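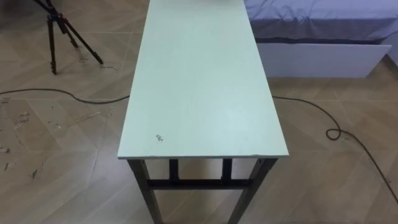 Twelve pounds is a lot to pay to walk up a street I can walk up for nothing, came the reply when I put the poster in the window. It was said through the open door, by someone who didn't break stride, and I've been turning it over ever since. The price is £12. The street is Chapel Hill. And it's true, on any other evening you can go up it and down it as often as your knees allow.

20 August 2025

The Rivby Late Night Tasting Trail, then. I said in January that I wouldn't have anything to do with it this year, and I said it firmly, with my coat on. Tonight I stood in my own shop doorway for four hours holding a plate of oatcakes.

For your £12 you get a card, a pencil and a small glass with the town crest on it, except that the crest has come out looking like a startled hen. You take the card round the shops, each shop gives you a mouthful of something, and you get a stamp. A full card goes into the draw for a hamper. Last year's hamper was won by the dentist's, as a business, which caused more feeling than you would think.

The drink at my end was from Galladix, who make cider in a barn out past the reservoir and had sent three sorts. The dry one was properly dry. The medium was also dry. The sweet had a picture of a plum on the label and I couldn't find anything else about it to do with plums. People loved it. One woman came back twice with the same card and her thumb over the stamp, and I let her, as she had bought a teapot in between.

I sell kitchenware. I should put that down in case I read this in ten years and wonder what I was doing with oatcakes. The theory of the trail is that people come in for the free mouthful and leave with a casserole dish. In practice they come in for the mouthful, lift the lid off the casserole dish, say "ooh, heavy", and leave with the pencil. Tonight's takings were the teapot, a garlic press, some string and a set of measuring spoons. I make that £197 short of last year, when it rained and they had to stay inside.

Sold cards came to 105, according to the sheet that went round at closing. The sheet before that said 417, and there was a happy quarter of an hour when the whole of Chapel Hill believed it and the butcher's put his arm round the building society. The 417 was the number of glasses ordered. So there are a good many startled hens in boxes in the back of the bakery, and I expect I'll be asked to stock them.

Salazar did the hot food, from a hatch at the side of the old bank. They were by a long way the best thing on the trail and also the reason it didn't work as a trail. You'd set out from the bottom meaning to do it all in order, you'd get the smell of the onions, and that was you finished. By half past seven the queue went past the shoe shop, the florist and the place that does phones, and all three complained that they couldn't get anybody in because of the people outside. The florist went out in the end and stamped cards along the queue, handing round elderflower fizz from a bucket. I thought that was enterprising. The shoe shop thought it was cheating. I had two of the little flatbreads and got sauce on the stamp, so everyone after eight had a faintly orange card.

The music was a guitar and a box you sit on and hit. Pleasant. They knew a lot of songs that stop and start again, and we clapped in the wrong place every time.

There was a good deal of talk about Ristby, as there always is. Ristby has had a food evening for years and shuts its high street for it, with proper barriers. We don't shut ours. We have a sign saying PLEASE BE AWARE, and the number 6 bus came through in the middle of everything, quite slowly, with the driver accepting a bit of cheddar through his window. Somebody stamped his hand. I've been to the Ristby evening and I didn't see anything like that there, though their lavatories were better.

Things I've written on the back of my own card, for January, when I shall be saying no again:

More napkins.
Oatcakes go soft by nine. Crackers?
Put the casserole dishes higher up.
Ask Galladix about the plum.
Salazar at the TOP of the hill.
Not to lend the good scissors to the florist.

Home by ten. Feet bad. I'd been promised the leftover cheese and got the end of something blue, wrapped in one of the posters, and I ate it standing at the sink with the last of the medium-that-is-dry. I have eight stamps on my card out of eleven and I'm told that traders can't go in the draw, so I don't know why I was so careful about getting them. The one from the phone place is upside down.

Must ring about the scissors in the morning. And the string has to be reordered, it's gone very well this month.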